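10 February visit notes aside, the formal record is kept by Vonix.February 10, 2025
By S. Haslam

The Lelham visit was given over to the cell rules Vonix has applied since January. Every layout goes through simulation before anyone is allowed to build it, and the review is done on the simulated cell.

The first rule covers the approach. The tool comes down vertically over the ring fixture, and the wrist must not pass below the rim height while the arm is moving sideways.

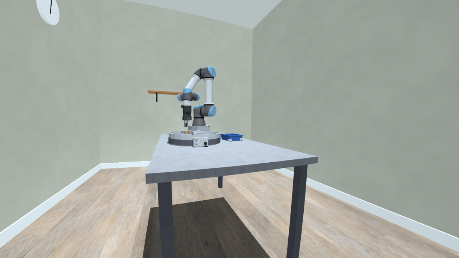
Pass marks are strict. A layout is run for 1000 cycles and needs 974 clean ones, with any contact against the rim counted as a failure. The Simen layout had stopped at almost 81 per cent on its first attempt and was sent back for new waypoints. I would have liked to see the failed runs kept with the passed ones – at present they are stored separately.

Labelling is treated as part of the layout. Warning symbols go on the operator's side and have to stay clear of the arm's path, and bins are placed beside the feeder, never in front of it. 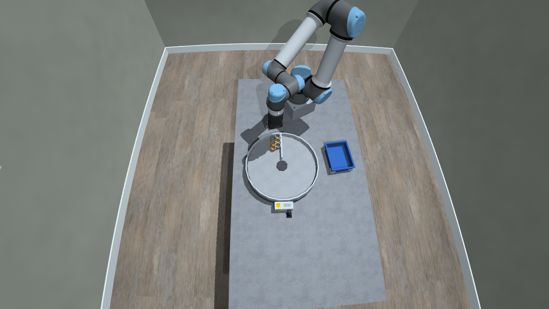
Changes to speed or payload need 2 signatures and a full rerun. A change of bin position needs only one, which seems light to me, as it alters the reach. Vonix will look at the point when the rules are next revised.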